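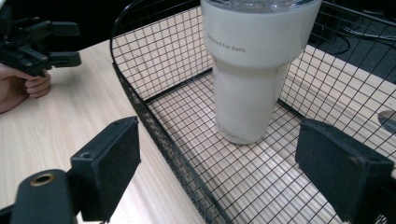
Left finger stops closing at 16 mm, tumbler into basket task

Trornstead board > Handheld grippers > Faults

sallska_bench
Two handhelds, wire mesh basket, white tapered tumbler. The left finger on mine closes to 16 mm and stalls. The encoder carries on counting, so the log shows a full close while the cup slides down through the pads. First seen at cycle 335. Firmware is stock.

Drerk417
Pads. Yours have fibres lifting along the edges. Change them before you touch anything else.

sallska_bench
Changed them in January, same stall. Worn pads would give slip but they wouldn't give a false position.

Lotte De Graaf
Agree with the above. If the encoder moves and the finger doesn't, the coupling is slipping on the motor shaft. Blackburn sent out a batch with the grub screw left dry. Mark shaft and coupling with a paint pen, run it closed, compare.

Drerk417
I have 2000 cycles on a Blackburn coupling and it has never moved. A tapered cup will ride out of flat pads whatever the coupling does. Grip above the step.

Lotte De Graaf
It stalls with nothing in the jaws as well, or have I misread?

sallska_bench
Correct, empty too. Paint marks are 5 degrees apart after one close.

Lotte De Graaf
Coupling, then. Unplug before you open the housing. The finger can snap shut when the screw bites, and mine caught a thumbnail.

Drerk417
Fine. I would still change the grip height.

sallska_bench
Screw out, no threadlock on it. Refitting tonight.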